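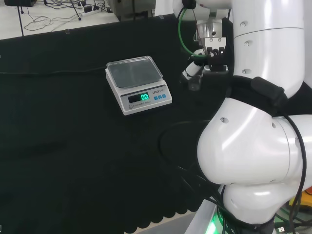 La transcripción del recetario de la antigua pensión Parnby ha quedado terminada durante el mes de agosto, y corresponde dejar constancia en este blog de los criterios que se han seguido. Varios lectores habían solicitado por correo una explicación sobre las equivalencias publicadas en las entradas anteriores, en particular las de harina y azúcar, que no coincidían con las de sus propios cuadernos familiares.

El recetario consta de 417 páginas manuscritas, repartidas en tres cuadernos de tapa dura. La letra es de al menos cuatro manos. La primera escribe con inclinación pronunciada y apenas puntúa; la última, la más reciente, utiliza bolígrafo y corrige a las anteriores con una severidad que a quien suscribe le resulta simpática. En el margen de una receta de rosquillas se lee, subrayado dos veces: «demasiado anís, no hacer caso».

Las cantidades constituyen la principal dificultad del texto. En el primer cuaderno predominan la taza, la jícara, el puñado y una unidad denominada simplemente «la medida», cuyo recipiente no se ha conservado. El segundo introduce las onzas y las libras, sin aclarar de qué libra se trata. Solo en el tercero aparecen los gramos con regularidad, aunque conviven con expresiones como «la harina que admita», para las que no cabe equivalencia alguna y que se han dejado intactas.

Se consideró en un principio normalizar todas las recetas al sistema métrico y presentarlas en una tabla única. La propuesta se descartó tras consultar a Dwynwen Powell, cuya edición de los cuadernos domésticos de la casa Fallent sirve de modelo a este trabajo. Su recomendación fue mantener la unidad original en el cuerpo de la receta y ofrecer la conversión en nota, siempre entre corchetes. El resultado es menos cómodo para quien desee cocinar con el texto delante, pero permite distinguir lo que dice el cuaderno de lo que supone el editor.

Para la taza se ha adoptado un valor de 200 mililitros. La decisión se apoya en dos recetas de bizcocho del segundo cuaderno que son, en esencia, la misma, copiada una vez en tazas y otra en onzas. Se han descartado otras tres parejas de recetas por presentar diferencias en el número de huevos. Quien disponga de una fuente mejor queda invitado a comunicarla, y la nota será rectificada.

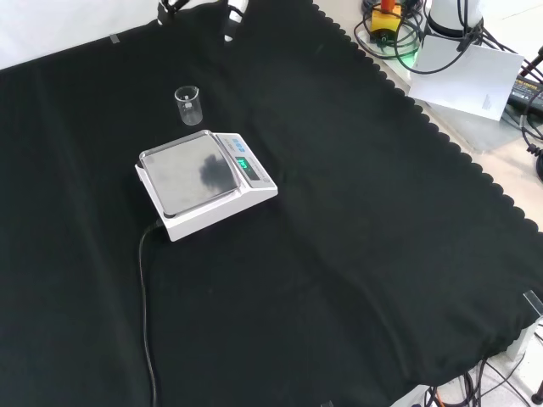 **Sección: Pesos, medidas y equivalencias**

La conversión de volumen a peso merece un comentario separado. Una taza de harina tamizada y una taza de harina apretada con el dorso de la cuchara difieren lo suficiente como para arruinar una masa quebrada, y los cuadernos rara vez indican el procedimiento. Donde figura la palabra «colmada» se ha respetado. Donde no figura nada, se ha supuesto una taza rasa, llenada a cucharadas y sin golpear el recipiente.

Con el azúcar el problema es menor, salvo en el caso de la morena, que el tercer cuaderno llama «azúcar húmeda» y manda prensar «hasta que guarde la forma». La miel se ha convertido siempre aparte. Conviene recordar que pesa bastante más que el agua a igual volumen; un lector de este blog, al seguir la receta de alajú de la página 38 con la equivalencia del agua, obtuvo una pasta que describió en su mensaje como apta para sellar ventanas.

En cuanto a la libra, el asunto no ha podido cerrarse. La libra castellana equivalía a unos 460 gramos, pero ya en el segundo cuaderno se observa el uso coloquial de «libra» por medio kilo. La receta de membrillo resulta coherente únicamente si se leen 500 gramos por libra, mientras que la de mazapán no permite decidir. En la edición se han anotado ambas lecturas. Dwynwen Powell sostiene que la propia autora del cuaderno pudo cambiar de criterio según comprara en una tienda o en otra, hipótesis razonable que carece por ahora de prueba documental.

Se relacionan a continuación los pasajes que permanecen abiertos:

- Cuaderno primero, sopa de almendra: ¿«dos jícaras» o «doce jícaras»? La tinta está corrida.
- Cuaderno primero, pan de higo: falta la hoja con los ingredientes. Se conserva el modo de hacerlo y una mancha.
- Cuaderno segundo, escabeche «de Gindar»: se desconoce si Gindar es un lugar, un apellido o el nombre de un establecimiento.
- Cuaderno tercero, crema quemada: la temperatura del horno se indica como «la de siempre».

Respecto al índice, se ha optado por el orden alfabético de los platos, con remisiones desde los nombres antiguos. Comprende 2352 entradas, cifra elevada que se explica por la costumbre de la segunda mano de bautizar cada variante. Las croquetas figuran bajo once denominaciones.

La próxima entrada estará dedicada a las conservas y, si el tiempo lo permite, a las hojas sueltas halladas entre las páginas del tercer cuaderno, que incluyen una lista de la compra, dos cartas y la receta de un licor de guindas firmada por un tal Tsao. Las correcciones pueden remitirse por el formulario habitual, con indicación del cuaderno y la página.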